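The Last Ferry to Hasteo

The bus was late so she ran. Bag banging on her hip, one shoelace gone, rain coming in sideways off the water. March. Always March when the bad calls come.

Twelve minutes to the ferry. Her sister had said it twice on the phone, twelve, not a second more, they don't wait for anybody now. The Cuva line used to wait. The old Cuva line would hold the boat for a man with a goat.

She made it. Just. The kid at the ramp already had the chain in his hand.

"Ticket?"

"On board. I'll pay on board."

He looked at her shoes. Let her through.

Inside it smelled of diesel and coffee. Plastic seats, windows you couldn't see out of. She sat by the snack counter and put the bag between her feet and thought, okay. Okay. Three hours. Then the road up, then the house, then him.

She hadn't seen her father in nine years. He'd sent one letter. It was mostly about the roof.
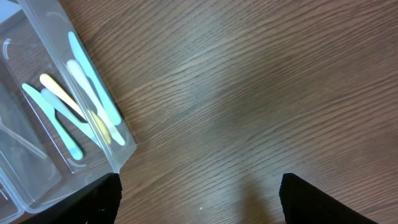

What do you say after nine years? She tried a few. Hello Dad. Hi. I heard you were sick. All of them sounded like somebody selling something. So she thought about the kitchen instead, because the kitchen was easy, the kitchen didn't answer back. The blue stove. The window that stuck. The clear cutlery tray her mother bought for picnics, with the pastel plastic things thrown in any old way, all crossed over each other, and her father going through it every Sunday night like it was a tax return. He couldn't leave it alone. He couldn't leave anything alone, that was the trouble, he'd fix your coat while you were trying to walk out the door in it.

He did that, the last time. Fixed her collar. She slapped his hand off.

The engine changed. Somebody's baby started up. A woman across the aisle was eating an orange in the dark end of the cabin and the smell came over in waves and it was so much like home she had to go stand out on the deck.

Cold out there. Good. The lights of Lavard going small behind them. She held the rail and counted the money in her head. 300 in the envelope, 20 in her coat. The envelope was for him, or for the doctor, or for the roof. Her sister hadn't been clear. Her sister was never clear when she was crying.

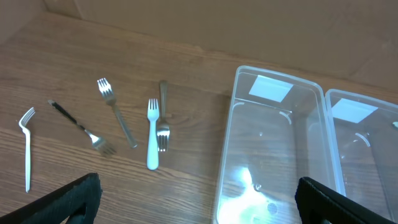 Had he asked for her? Her sister said he'd asked what time the boat got in, which from him was the same thing.

She turned that over the whole way across. What time does the boat get in. She could hear him say it, looking at the wall clock, like he was only curious about boats.

Hasteo at last. The ramp came down with a bang and she was first off, running again, stupid, the road was all uphill and there was nobody to race. Past the shut bakery. Past Kiều, the noodle place, which was new, or new to her, red sign still lit at this hour and a cat asleep in the window. Past the school. Her chest hurt. The rain had quit but the gutters were loud.

Number 121. The gate had been painted. Green, it used to be white. She stood there with her hand on it like an idiot, getting wet paint smell or maybe imagining it.

Light on in the kitchen.

She could still go back. There was a morning boat. She could sit in the terminal untill it came and call her sister and say she got held up, the bus, the rain, you know how it is.

She went around the side, the way they always did. The front door was for priests.
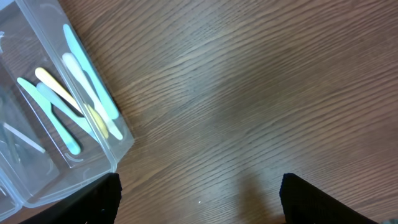 The back step had a new board in it. Of course it did. Bright yellow next to the old gray ones, four screws, all the slots lined up the same way. She looked at those screws for a long time.

Then the door opened before she could knock, and he was smaller, God he was small, cardigan hanging off him, one hand on the frame.

"You ran," he said.

"The bus was late."

"You'll get sick, runing in that." He looked her over. Hair, bag, shoe. "Your lace is gone."

"I know."

"I've got laces."

"Dad."

"In the drawer. Brown, though. You'd need black." He was already turning, slow, feeling along the wall for it. "Come in, come in, you're letting the heat out. Did they wait for you? They don't wait any more."

"They waited."

"Huh," he said, pleased, and then he stopped and came all the way back, four steps, five, breathing hard, and reached up. Her collar was folded under on one side.

She stood still and let him get it.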